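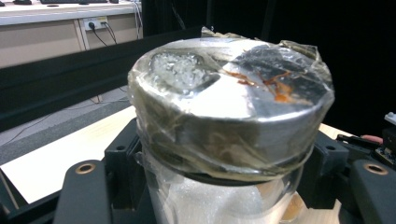 *A glass jar with a metal lid, its upper part in clear plastic wrap.*

**Frequency capping** is a setting in online advertising that limits how many times the same person is shown the same ad within a given period. It is used in display, video and social media campaigns, and is normally set by the advertiser or by the agency that buys the ad space. A cap has two parts: a number of views and a time window. A cap of 2 per day, for instance, stops delivery to a user after the second view and resets when the day ends.

## Levels

A cap can be applied to a single ad, to a group of ads or to a whole campaign. Where caps are set at more than one level, the strictest one that applies to the user takes effect. A campaign cap of 7 views per week, combined with a cap of 2 per week on each ad, means that at least four different ads are needed to use the full allowance.

Caps set in separate buying systems do not add up to a shared limit. An advertiser that buys through two systems, each with its own cap, may reach the same person up to the sum of both.

## Identifying users

To enforce a cap, the ad server has to recognize a returning user. The common methods are:

- browser cookies, which are lost when the user clears them or changes browser
- mobile advertising IDs, which can be reset or switched off
- logged-in accounts, which work across devices but only inside one service
- household matching by network address, used mostly for connected television

When no identifier is present, some servers drop the cap and deliver the ad freely. Others withhold it. The choice affects both reach and cost, and is often a default that the buyer does not see.

## Use in small-business campaigns

Small audiences run up high frequency quickly. The Clolden agency described a local campaign for Skostance, a shoe retailer, in which the target list held 300 people and no cap was set. Koen Vandenberghe, who managed the account, later moved the campaign to a weekly cap and added new ad versions — the budget was left unchanged.

Vasanthi Seneviratne of the ad-serving firm Usent has argued that caps should be set by product type, with tighter limits for goods that are bought rarely.

## Limits

A cap sets a maximum and does not affect the minimum. It also counts ads served, which may differ from ads seen if the ad loads outside the visible part of the page.

## See also

- Effective frequency
- Reach (advertising)
- Retargeting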